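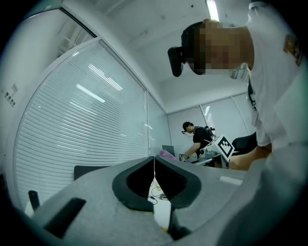
A black cap up top, a tangle of dark cables on the floor.

Delorme Rehearsal Rooms – Your Questions

Hello and welcome! We get a lot of the same questions by phone and email, and we love to chat, but Kristof can't always pick up when he has a soldering iron in his hand, so we've written down the answers as best we can. If yours is missing, please ask.

Where are you, exactly?
We're in the old seed warehouse in Hikbridge, on the Mevelham side of the river. Most map apps send you to the loading dock, so ignore them at the very end and come through the green door on the side street. If you've reached the tire shop you've gone too far, and you won't be the first!

How much does a room cost?
The small room is $38 for an evening and the big room is $60. An evening runs from 6 p.m. to 10 p.m., and that includes your setting up and your packing down. We know four hours sounds like plenty, but drummers will tell you otherwise, so do come on time.

What's already in the room?
Both rooms have a drum kit (no cymbals, no snare, no kick pedal), two guitar amps, a bass amp and a small PA with three microphones. The big room also has an upright piano. We have it tuned every May and it's at its very best in June, so singers, take note.

Do I need to bring my own cables?
If you have them, yes please. We keep a box of spares by the front desk and you're welcome to borrow from it, but it does get picked over on busy nights. We'd be so grateful if you'd coil them loosely when you finish and not wrap them around your elbow, which breaks the wire inside sooner than you'd think.

We're beginners. Will people hear us?
A little, in the hallway, and you'll hear them too. Please don't let that put you off. Half the groups who come here started out with two songs and a borrowed bass, and the folks from Nostow who play weddings every weekend now were, by their own account, terrible for a year.

Can we record?
Of course. Lots of people just set a phone on the piano lid and that does fine for learning parts. For something better, Kristof Van Leeuwen can set up microphones and mix a rough demo for you. He only does this on Sunday afternoons, and he'll want to talk with you first about what you're after – allow a good while for that conversation, he enjoys it.

Can my teenager come without me?
From 16 up, yes. Younger players need an adult in the building. There's a couch in the hallway and the coffee is better than it used to be.

What if I have to cancel?
Let us know by noon the day before and you won't pay a thing. After that we charge half. If somebody's sick or the roads are icy, call us anyway and we'll work something out.

Can I leave my gear overnight?
We have a few lockers big enough for a guitar and a pedalboard, but no room for amps or drums, sorry. Ask at the desk for a key and bring it back when you leave for good. We've paid for a great many replacement keys.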